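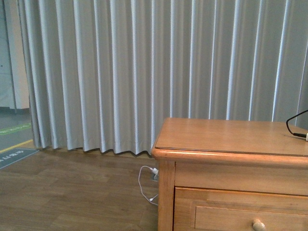
Curtains as Walls: What I Learned Hanging Fabric in a Room With Too Much Going On

Final project report, Interior Textiles studio
Honeylyn Macaraeg

I should start by admitting that I picked curtains for this project because I thought they would be easy. You measure, you hem, you hang, you go home. My studio partner, Arnaldo Serrano, picked ceilings, and I laughed at him for it in January. He finished before I did!

The assignment was to divide a shared indoor space without building anything. No studs, no drywall, no screws in the floor. We could use whatever we wanted as long as it could come down again in an afternoon. I chose a pleated curtain, full width, hung from a ceiling track and stopping just above the floor. The room is at the Shek building in Dumcombe, and it gets used by a bunch of people for different things, so there's a wood-look floor laid on one part of it and plain gray floor on another. I wanted the curtain to make the wood part feel like its own room.

Picking the fabric

I ordered samples from a shop in Gremport and pinned them up over my desk for a week. My first favorite was a heavy oatmeal weave that looked fantastic as a square and terrible as anything bigger (it swallowed all the light, and with medium-brown boards under it everything turned the color of toast). The second was a white sheer. Pretty, but you could see right through it, so as a divider it was mostly a suggestion.

I ended up with a light gray that has a bit of a satin look. Arnaldo said it would look like a hotel ballroom, and I worried about that for days. But the sheen is what makes the pleats work. The tops of the folds go almost white where the light hits them and the valleys stay a cooler, deeper gray, so even though the cloth is one flat color you get stripes out of it for free. I tried to draw this in my first presentation and it came out looking like a radiator.

Working out the pleats

This is where I lost the most time. How much cloth you need depends on how full you want the folds, and the usual advice is to double the finished width. I used a fullness of 2 and it was plenty. My first sample panel was skimpier because I was trying to save money, and the pleats kept flattening out in the middle and bunching at the ends.

I marked 128 pleats in chalk on the back of the fabric. Then I found out that my tape measure had a bent tab at the end, so every time I restarted I was off by a tiny bit, and tiny bits add up. I brushed off the chalk and marked all 128 again with a steel ruler. If you take one thing from this report, check your tape measure first.

Pressing took forever too. The folds need to run straight down in parallel lines or your eye goes directly to the crooked one. I pressed from the heading down with a damp cloth over the satin side, and I let each section cool flat before I moved it. The one time I skipped the cloth I got a shiny mark, which is now hidden inside a valley and I'm not saying which one.

The hem

I had planned for the curtain to touch the floor. Arnaldo talked me out of it, and he was right. Fabric that touches gets dirty, gets stepped on, and drags when you slide it. So the hem stops a little short of the boards. I thought the gap would look like a mistake, but it gives you a thin line of shadow under the cloth and the whole thing seems lighter for it.

What I didn't expect was how much I'd like the bottom edge. Each pleat ends in its own little curve, so the hem reads as one long wavy line. In my drawings I had it dead straight. I redid the drawings.

The end of the curtain

Every teacher who came by for the Thursday review asked the same question – what happens where it stops? I didn't have a good answer then. I had spent all my energy on the middle. A curtain that simply quits partway looks unfinished, so at the end I let the folds gather into a bundle that turns out a little, and past it you get a slice of the rest of the room: pale wall, gray floor, the green strip and the thin yellow line on the ground.

I went back and forth about those floor markings. Part of me wanted the curtain to hide all of it. But the other groups need them, and I think a little color showing past all that gray is fine. Arnaldo thinks I should have run the track farther. We still disagree.

Money and time

My budget was 4000 Pandodico credits, the print-and-materials money our program loads on our cards. Fabric ate most of it, the track came next, and the gliders were cheap. I spent 15 hours sewing, which doesn't count the chalk disaster.

What I'd change

I'd weight the hem. Right now a door opening can set the cloth moving, and the folds take a minute to settle. I'd also test the fabric against the real floor on day one, lying down on a few feet of it under the actual ceiling lights, before buying anything. And I'd borrow a second ladder, because moving one ladder back and forth while clipping gliders is a very long way to spend an evening.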